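Gelthorpe housing service opens winter round of home furnishing grants

3rd December

Applications have opened for the winter round of the Gelthorpe Home Furnishing Grant, which helps tenants moving into unfurnished homes to meet the cost of basic household items.

The scheme is run by the Gelthorpe Housing Service and is open to tenants who have taken up a new tenancy since April. Successful applicants will receive up to £470 towards beds, tables, chairs, shelving, curtains and floor coverings. Grants are paid as credit with approved suppliers and do not have to be repaid.

A total of 248 households received help in the previous round. The service has confirmed that the budget for the winter round has been increased and that a further 77 awards will be available as a result.

Simin Bakhtiari, head of tenancy support, said: "Many of our new tenants arrive with very little. A home without a bed or somewhere to store clothes and food is difficult to settle in, and we know that tenancies are more likely to last when the basics are in place early on. I would encourage anyone who thinks they may qualify to apply, including those who were turned down last time."

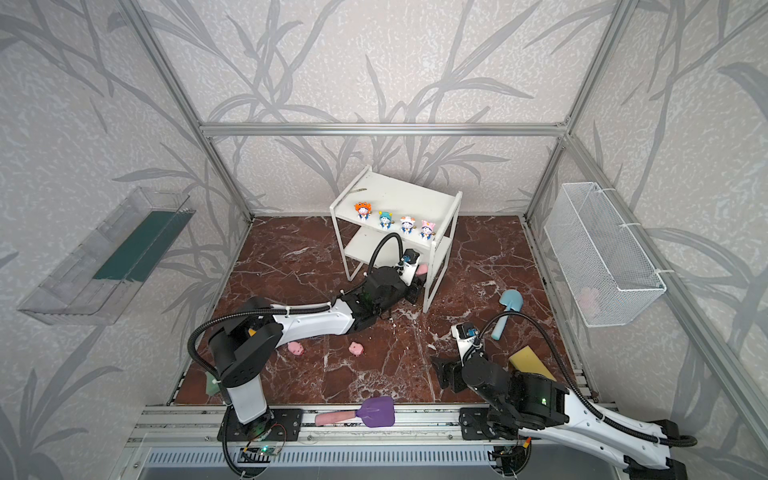

A white two-tier metal shelf against leaf-patterned wallpaper.

Under revised rules, wallpaper and paint may now be claimed for the first time, up to a limit set out in the guidance notes. Tenants must obtain written consent from their housing officer before decorating a rented property. Electrical goods remain outside the scheme and are dealt with under a separate hardship fund.

Second-hand furniture may also be bought with the grant from the Herrero reuse warehouse, which has joined the list of approved suppliers. Atif Memon, who manages the warehouse, said that all upholstered items are checked for fire safety labels before sale and that delivery within Gelthorpe is included for grant holders.

Applicants will need to provide a copy of their tenancy agreement and proof of income. Decisions will normally be issued within 10 working days of a complete application being received. Tenants who are refused may ask for a review, which will be carried out by an officer who was not involved in the first decision.

Forms are available from the housing reception desk and from all Gelthorpe libraries. Help with completing the form can be arranged by telephone, and translated copies may be requested at reception.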